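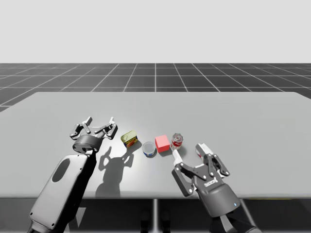
Rodel Bautista thinks I should have stopped the whole batch the first time the right arm pushed its finger into the table, and he wrote this to me in three different messages. He is right. I did not stop it, and so I lost most of a week, and I want to write down how it went while I still remember the order of things.

The task is a simple one. Two arms stand on one side of a table, with a few grocery items and a red cube between them. The left arm should take the low things, and the right arm should take the soup can and move it back. I do everything in simulation first, because our real cell at Orolis is shared between two teams and I get it only in the mornings. The controller is called Undorlow. I did not choose this name and I don't know what it means.

I started a batch of 4,000 trials in the evening and went home. When I came back, the summary said that 1,317 of them had ended with the flag "contact limit". In March, with the older gripper model, the same batch gave me 64. My first thought was that the soup can was too heavy, so I checked its mass, and it was fine. Then I thought about friction, and I spent a full day on friction. I do not recommend this.

What I should do first is to look at the forces at the fingertips, one by one. When I finally did it, I saw that the high force was not between the finger and the can. It was between the finger and the tabletop. The right gripper comes to the soup can at a low angle, with one finger going down toward the base of the can. It is a very tight approach. If the height is wrong by a few millimeters, the pad meets the table before it meets the can, and then the arm continues to push, as it believes it is still in free air.

So why was the height wrong? With the new gripper model we also received new fingertip pads, and they are a little longer than the old ones. Somebody (it was me) updated the shape that you see on the screen and the shape used for collision. But there is a third place, a small text file with the distance from the wrist to the tip, and Undorlow reads the distance from there. This file still had the old number. Everything looked correct when I opened the viewer. The planner was thinking of a shorter finger than the one it had.

The left arm had the same wrong number, of course. It almost never failed, and this is what confused me the most. It goes to its objects from another direction, with the jaws open wide, and there was enough space to hide the mistake. I lost many hours searching for a difference between the two arms, and there was no difference.

Now the part which is not comfortable. The wrong file was already copied to the real cell. It was there for two mornings. On the second one Issahaku ran a slow test with the right arm, heard a sound he did not like, and pressed the stop. One pad has a mark and must be replaced. The arm is fine, the table has a scratch. He was standing outside the fence, as the rule says, and the speed was limited, so there was no danger for a person. But the force limit in that cell was set quite high for a different job, and at full speed I think we would be buying a new gripper.

Some things I changed after this:

The distance is now calculated from the gripper model when the program starts. The text file is deleted. I asked Gunberg, who supply our force sensors, if there is a good way to compare this value with a touch on a known surface, and they sent me a short procedure. I will try it next week.

Each batch now stops by itself when too many trials end with the contact flag. I put the limit low. It will be annoying sometimes, and I accept it.

A table contact and an object contact have separate flags. Before, they were the same word in the log, and that one word cost me the day with friction.

The force limit in the real cell goes back to the low value at every restart. If you need a higher one, you must type it again yourself.

After the fix I ran the batch again, but I had to share the computer, and it was interrupted after 2,473 trials. In those there was no table contact at all. There were some failures where the soup can fell over during the grasp, and I believe this is a different problem, with the closing speed of the fingers. Rodel believes it is the same problem. We will see it when the full batch is finished, and I will add the result here.

If you use Undorlow with changed fingertips, please open your config folder and look if you have an old tip file in it. It takes one minute.

Last updated: 10/23/23

This site uses cookies to remember your reading preferences. Accept | Learn more

Contact | Copyright, all rights reserved | Back to top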